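About Us

Hi, and welcome to Fosomness! I'm an insurance broker, this is my little agency in Zurnermont, and I've been helping people sort out home, renters and life coverage for 7 years now.

I started out on the claims desk at Hirano, a much bigger outfit, where I spent my days on the phone with people who had just found out what their policy didn't cover. A burst pipe, a stolen bike, a basement full of water – and so often the gap could have been closed for a few bucks a month if anybody had sat down with them first. So I quit and rented the front room over the bakery on Jakus Street (yes, it smells amazing up here, and yes, you can bring a roll up with you).
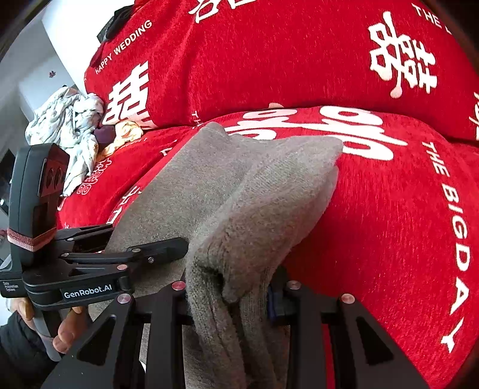
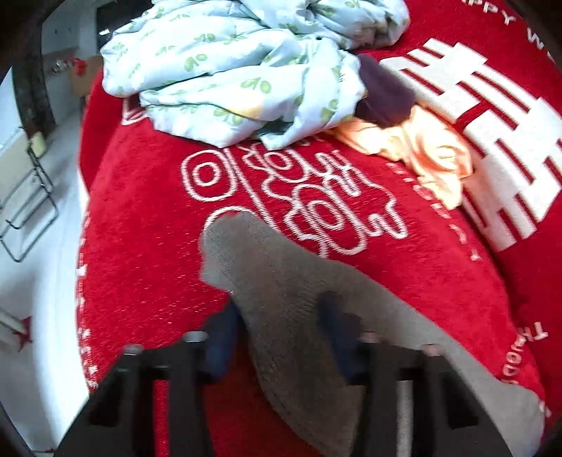
I'm independent, so I can shop your policy around to several carriers and show you the quotes side by side. The carrier pays my commission, and I'll tell you what it is if you ask. If the policy you have now is the best one for you, I'll say so and you can go home and forget about me until renewal time.

These days I look after 363 households, mostly right here in town, plus a few who moved away and kept me anyway! Newlyweds putting two sets of stuff on one policy, first-time buyers, retired folks who haven't looked at their coverage since the kids left. Last year one couple got $2,808 back after we found they'd been paying twice for the same coverage. That was a fun phone call.

First meetings are free and take less than an hour. Bring your current policy if you can find it, or just bring the name of the company and we'll track it down together. I do evenings by appointment, and I'm happy to come to you if the stairs are a problem – there are 10 of them and they're steep.

Come on up, or give me a call. I answer my own phone.

Page updated 13 Jan 2020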